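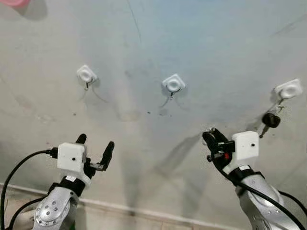
Three hooks on a scuffed wall, and a key on the right one.

I want to defend the adhesive hook. In my building in Mundstead people laugh at it. My neighbor Dragica Zupan says a real home has a wooden board by the door, with brass hooks and screws that go deep in the wall. She paid 129 for hers and it is beautiful. I still do not want one.

A key does not need a beautiful place. It needs the same place every evening, at the height of the hand. Before I had hooks, I kept my keys in a bowl, together with coins, receipts and old batteries, and each morning I was digging in it like a dog. A bowl accepts everything. A small wire hook accepts one key, maybe two, and this is its good side. 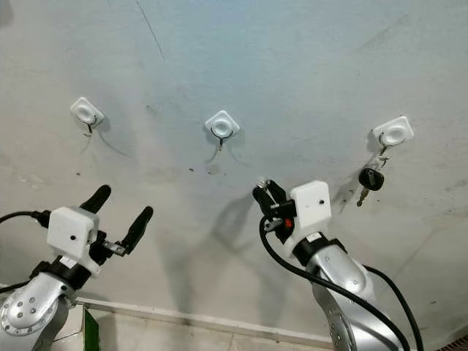
The same row, with two hooks free.

Dragica also complains that such hooks never hang in a straight line. I agree, they rarely do. You press the pad with your thumb, you step back, and it is tilted – and then it stays tilted for years. I have stopped to care about it. The wall has its smudges and specks anyway.

About the free hooks I am more strict. My sister-in-law Jasmina fills every hook she sees, with bags, with umbrellas, with a dog leash although the dog lives with her mother. Please leave one free. In October, when my cousin comes with her own key, she will need somewhere to put it.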